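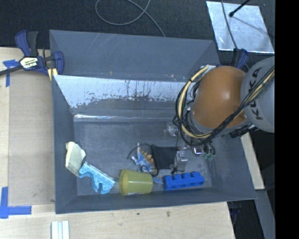 One big bin is a bad way to store small household things, and I say that as someone who used one for 16 years. People buy them for the size. Then the cups go in with the sponges and the wrappers, the light stuff gets buried, and whatever you need is at the bottom.

My neighbor Rosine Lacroix disagrees. She says a bin with high sides keeps the mess out of sight and that's all she asks of it. Fine, but she bought the same tape measure twice last September.

Shallow trays work better. I put 2 on a shelf in the hall — one for kitchen odds and ends, one for everything else — and paid 38 dollars for the pair. They hold less. I threw out a good deal to make it fit, mostly cups without a match and packaging I had been saving for no purpose. I would keep a deep bin for blankets or soccer balls. Small things should go where you can see them.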